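**To:** Florence Lachance, Radebe Fund
**From:** Chantelle Hendricks, Nekham
**Project:** Prolura home-assist navigation, July progress report

Most of this month went to a fault that showed up in the simulated bathroom runs. I am reporting it in full because it affects the milestone schedule and because it is a safety matter for the hardware stage.

**What went wrong**

The robot is asked to enter the bathroom, stop in front of a fixture, and turn to face it. We ran 324 episodes in the Bedora house model. In 313 of them it stopped at the correct distance. In the other 11 it kept driving after the stop command and made contact with the toilet or the pedestal sink. In 3 of those the contact force in the simulator was above the limit we set for working near a person. No hardware was running, so there was no damage and no risk to anyone.

The bathroom has the toilet and sink along the back wall with open floor in front of them, and the approach is a simple one. That is why the failures got our attention -- we expected trouble in cluttered rooms first. 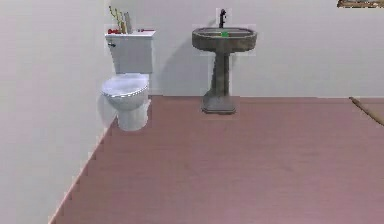

*Bedora bathroom, toilet and pedestal sink on the back wall.*

**Cause**

The stop command and the distance reading travel on separate channels. When the planner was slow to respond, the base controller dropped the stop command as out of date and went back to its last valid speed. It should have gone to zero. The mistake was in our own timeout code, and it was there before the grant period started. Our earlier tests did not catch it because they were run with the planner on a fast machine and the delay never got long enough.

We first blamed the depth estimate and lost several days on that. The depth logs were fine in every failed episode.

**What we changed**

- A stale command of any kind now brings the base to zero speed.
- The stop distance is checked in the base controller as well as in the planner.
- The test set now includes artificial planner delays.
- Contact above the force limit ends the episode and is logged as a safety failure. Before this it was counted with ordinary navigation errors.

We replayed the 11 failed episodes with the new code and the robot stopped in time in all of them. The full set has not been rerun yet. I would treat the fix as promising until that is done.

**Doorway approach**

The same timeout code is used when the robot crosses from the darker room into the bathroom. We have not seen a contact at the doors, but the logs show 13 crossings where the base ignored a slow-down command for a short time. The doors were open in all of those runs. Crossings with a door partly closed are on the list for the rerun, along with a lower speed limit at the threshold.
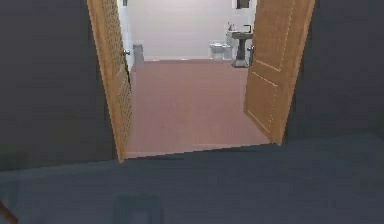

**Does this change the date for the first hardware trial?**
The trial moves back by one month. We will not put the code on the physical base until the full set has been rerun with delays added and there are no contacts above the force limit.

**Budget**

The extra work was staff time and simulator hours, and both fit inside the current allocation. We are not asking for additional funds. The money set aside for hardware shipping is unspent and will carry over.

**Next month**

Rerun all 324 episodes, finish the doorway cases, and send you the contact log with the results. The wired emergency stop for the physical base is on order and will be tested separately from the navigation code.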